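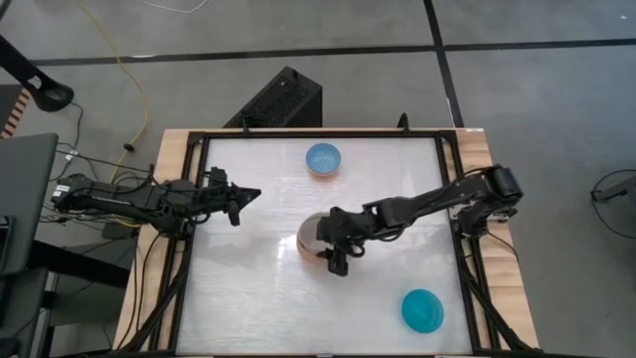
七月，下午，还是碗的事。上回记到哪儿我翻了翻，记到“碗底刮板，待查”，字写得很有决心，后面空了半页。今天补上。问题本身不复杂：桌上那块半透明的白板有一层磨砂似的纹路，碗底只要有一点毛刺，在上面拖一下就要留印子，留了印子又和原来的纹路混在一起，谁也说不清哪道是出厂带的，哪道是我们干的。靠上边框放的那只小蓝碗嫌疑最轻，右下角那只松石绿的大一点，碗身一圈一圈的棱，看着就像会惹事的；中间那只金属碗亮得能当镜子，表面上最无辜，所以我从它查起。

查碗底的办法很土。把碗翻过来，拿棉签绕着底圈走一遍，棉签挂丝的地方画个铅笔记号。金属碗的底圈挂了两处丝，位置挨着，像是冲压以后没人管过的边。小蓝碗没挂丝，底圈的釉收得很干净。松石绿那只也没挂，我有点失望，又绕了一遍，还是没挂。冤枉它了，在此更正，碗身的棱和碗底的品行没有关系。

金属碗的底圈用水砂纸磨。先2000目，再3000目，蘸水，手指垫着一块橡皮。Abdul-Rahman路过的时候说这是给碗做美甲。我说你来做，他说他下午有会。他下午没有会。磨完再走棉签，顺了。用指甲刮也顺，虽然指甲这个检测手段上次被Catríona批评过，理由是我的指甲和她的指甲长短不一样，结果不可重复。她说得对，但我这里是笔记，不是论文。

备忘：磨过的碗要洗。磨下来的灰如果留在底圈的凹槽里，比毛刺还讨厌，会像砂纸一样跟着碗到处走。今天第一次磨完我只拿纸擦了擦就往白板上放，拎起来的时候下面有一小弯灰印，形状像个逗号。用湿布擦掉了，没有伤到板面，但吓我一跳。之后老老实实用水冲，用旧牙刷刷一圈，倒扣在毛巾上晾。

说到洗，水槽边那瓶Trotex的清洁液快见底了。标签上让稀释，没人稀释过，每个人都是直接往海绵上挤，然后抱怨泡沫冲不完。我今天按标签兑了一次，装在旧喷壶里，壶上贴了胶带写“已兑，别再兑”。一个小时以后回来，胶带下面多了一行别人的字：“那这个能喝吗”。笔迹我认得，不追究了。

兑过的效果：小蓝碗内壁颜色深，带斑点，平时根本看不出干不干净，这是它最大的优点，也是最大的毛病。喷一遍，白纸巾擦一圈，纸巾上什么也没有，那就算干净。金属碗正好反过来，摸一下就是一个指纹，擦一下就是一道水痕，擦到最后我已经分不清是在擦碗还是在擦自己的倒影。最后用眼镜布解决的。眼镜布是我自己的，先记在这里，免得以后有人问它为什么有股清洁液的味道。

白板本身也清了一遍。顺着纹路擦，不要打圈。打圈擦过以后侧着看有一团一团的雾，得重新顺着擦才下去。边上黑色金属框和板子之间那条缝最会藏东西，我用竹签裹着布掏，掏出来的包括：一小截透明胶，几粒米，一片我以为是亮片、后来发现是金属碗包装上撕下来的薄膜碎屑。米是哪来的我心里有数，上个月有人说要试“真实的食物”，我当时就说过米会进缝。写在这里不是为了翻旧账。好吧，就是为了翻旧账。

黑框外面那圈浅色木头也顺手擦了。木头怕水，布要拧干。靠右手边有一处杯底烫出来的白圈，是老伤了，核桃油擦过两回，淡了一点，没有全下去。新规矩：热杯子不上这张桌子。旧规矩其实也是这一条，这次我准备写得大一点。

下面记替换的事，前后聊了好几轮，再不记就没人记得结论了。

Catríona想把三只碗里的金属碗换掉，理由是反光。光一变，碗就换一张脸：亮的那边白花花一片，下半截暗下来又泛着红褐色，同一只碗，上午和下午像两只。她从Dromex那边要来了两只哑光的样品，灰的，碗口卷边，重量合适，摸上去像旧铁皮文具盒。我的意见是留着亮的。厨房里的碗本来就是亮的，谁家的不锈钢盆是哑光的，而且哑光那只放在白板上有一种说不出的丧气。她说丧气不是技术指标。我说那你记下来，作为非技术指标。她没记，我记。

折中：亮的继续用，哑光的放进架子第二层，贴标签，写“备用，勿盛面”。“勿盛面”是Abdul-Rahman加的，他中午确实拿样品碗吃过面，说卷边很好，端着不烫手。这大概是目前为止对Dromex样品唯一完整的使用评价，我原样抄给Catríona了。

蓝碗这边没有替换计划，只有一个补货计划。小蓝碗是Brynjólfsdóttir那批陶里挑出来的，当时觉得颜色好认，买的时候只想着一只就够。结果这种釉每一炉都不一样，店里回信说现在的这一炉偏绿，问要不要。偏绿就和松石绿那只撞了，一个叫蓝的，一个叫绿的，放在一张桌上，早晚有人指着蓝的说“把那个绿碗递给我”，然后两个人各自坚持五分钟。这事已经发生过，参与者是我和Abdul-Rahman，他坚持大的那只是蓝的，我坚持是绿的，Catríona拿了一张色卡过来，指着卡上的一格说这叫青。我们都不满意。

从今天起名字定死，以后笔记里只用这几个叫法：

小蓝：深色斑点内壁，边口浅一些的那只
大青：带圈棱的那只
亮碗：金属的那只

“不锈钢碗”这个叫法停用。它有没有别的成分、是不是带点铜色，大家吵过，包装又早扔了，我不打算为了一个名字去测成分。叫亮碗，谁都看得懂。

重量也该重新称。原先本子里小蓝写的是37克，我一看就知道不对，三十几克的陶碗得是纸糊的。往前翻，那一页是我写的，是我把碗垫的重量抄到碗那一栏了。碗垫现在在哪儿，不知道。秤的电池也没电了，所以今天的重量栏继续空着，但至少错的那个数划掉了，划得很用力，背面都看得见。

再记一个放碗的习惯。三只碗平时收的时候喜欢摞，大青在下，亮碗在中间，小蓝在上，摞起来很稳，也很好看，缺点是亮碗的外壁会蹭大青内壁的棱，蹭出一道一道细灰线。灰线擦得掉，用小苏打，不要用钢丝球。架子下面有一个绿色的钢丝球，是谁买的请来认领，认领之后请带回家。以后摞的时候中间垫纸。厨房纸就行，不用专门裁，我上次专门裁了一沓圆的，裁得相当圆，当天就被人当杯垫用光了。

Bumelstead的软垫到了，就是那种一面发黏一面光的薄片，剪小了贴在碗底的。试贴在大青上，结果：不刮板了，也不怎么动了。碗是老实了，老实得过分，推它一下得用点力气，它先不动，然后突然动，很像某些同事。撕下来以后碗底有胶，用酒精擦了两遍。结论，软垫不贴碗，剩下的贴椅子腿，椅子拖地的那个声音我忍了很久。

贴椅子腿的时候发现靠窗那把椅子有一条腿短一点，多贴一层，平了。这是今天效果最明显的一项工作，和碗没有任何关系。

傍晚补记：亮碗磨过的底圈，在废板的背面拖了几个来回，对着灯斜着看，没有新印子。废板是上次裁坏的那块，纹路和桌上的一样，用来试正好，别扔，我在角上写了“试板”。小蓝和大青也各拖了几下，都没有。那么白板上原来那几道到底是谁拖的，现在三只碗都有不在场证明了。剩下的嫌疑包括钥匙、手表带扣，还有Catríona那个底下缺了一块漆的保温杯。我去看了一眼杯底，她问我干什么，我说看看牌子。

没做完的：
买秤的电池，纽扣的，型号看秤背面，不要凭印象买，上次凭印象买的那板还在抽屉里。
回Brynjólfsdóttir，问能不能等下一炉，偏蓝的。
大青内壁有一圈棱里还有米浆印，泡一夜再说。已经泡上了，在水槽左边的盆里，谁要用水槽请绕着它，别倒掉，也别往里放勺子。
找碗垫。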